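Ticket 233: left gripper opens by itself partway through a reach
Project: Jirkton (two-arm build, shared workshop)
Opened by: Naledi Ndlovu
Helping: Thandeka Mokgethi
Status: open, much improved

Naledi, first entry

Hello all, and sorry in advance for the length. I've been fighting this one for most of June and I'd like to get it written down properly while it's fresh in my head.

The short version is that the left gripper lets go when it shouldn't. I send the arm out to pick something up, the fingers close nicely, the arm starts to come back, and somewhere around the point where the elbow is furthest out the fingers just relax and spring open. Then they close again a moment later, as if nothing had happened (by which time whatever I was holding is on the floor). The right gripper has never done it, not even once, and it runs the same code with the same settings apart from the mirrored angles.

What I've tried so far:

Swapped the left gripper servo for the spare. No change.
Lowered the closing force in the Lurnus config. It drops things a little sooner, so I put it back.
Ran the left arm alone with the right one parked. Still happens.
Ran it with the arm held still, opening and closing for an hour. Perfect the whole time, which is maddening!

The controller log shows error 151 every time the fingers open. The notes that came with the board only say "servo not responding" for that one.

Thandeka, reply

Hi Naledi, what a lovely clear write-up, thank you. The hour of standing still is the interesting bit to me. If the servo and the code were at fault I'd expect it to trip at least once in an hour, so I'd be looking at whatever moves when the arm moves. Could you do me a favor and wiggle the cable at the elbow, gently, with the fingers closed and the power on? Keep your other hand well clear of the linkage, please, I've had a fingertip in one of those and it isn't nice.

Also, which power supply are you on? The old Pralura one in the blue cupboard sags badly when both shoulders lift together.

Naledi, reply

Not the Pralura, I gave up on it in the spring and I'm on the newer bench supply now. I watched the voltage for a whole run and it stayed steady.

The wiggle test, on the other hand! Fingers closed, I bent the cable toward the forearm and they popped open straight away. I did it 8 times and got the fault on 4 of them, always bending the same way. So it's in the cable or the plug at that end, and I feel a bit silly for having replaced a perfectly good servo. (The old one is back in now, and the spare is back with the spares.)

I took the cable off and put the meter on it. Signal and power are fine. The ground wire reads fine when it's straight and goes open when it's bent, just behind the connector. There's nothing to see from outside, the insulation looks as good as new.

Thandeka, reply

Well, there's your 151. No ground, no reply from the servo, and the fingers go slack. I'd make a new cable from scratch instead of mending the old one. Leave yourself a proper loop at the elbow and tie it down on both sides of the joint, so the bending happens in the middle of the loop and the plug never feels it. If you still have any of the soft silicone wire from the Kolář order, use that, as it puts up with bending far better than the stiff stuff.

How are the leads on the right side routed? Before you copy them over, I'd like to know whether that side is good or merely lucky.

Naledi, reply
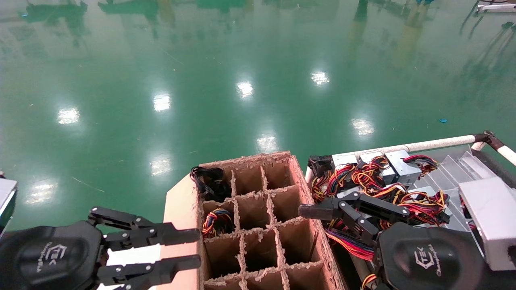

The right side is lucky, I'm afraid. I had a good look at it this afternoon and the leads there are hardly tied at all, they just happen to bend further from the plug. It's the same story with the servo wires behind the right gripper, which are in a proper tangle across those three brackets, and I'd like to get them bundled before I call the wiring finished. I've started putting cables into the divided box so that I stop losing them: the coil of black cable has a compartment to itself, and the red, yellow, blue and black bundle is in the one next to it. Plenty of room for the rest once I've sorted it.

The new left cable is made, in the soft wire, with a loop at the elbow and a tie on each side. I ran the reach test through lunch with the gripper closed on a block of foam and didn't get a single 151. I'm cautiously delighted.

Thandeka, reply

Delighted for you! Please don't close the ticket just yet, though. Remake the right cable the same way, then run both arms together at full speed with something a bit heavier than foam. I'll bring my crimping tool on my next visit, the good one, and we can do the bracket wiring together if you put the kettle on.

Naledi, reply

Kettle promised. I'm leaving this open until the right cable is done, and I'll add the log from the two-arm run when I have it. The faulty cable is labeled and hanging on the hook by the bench, so please don't anyone borrow it.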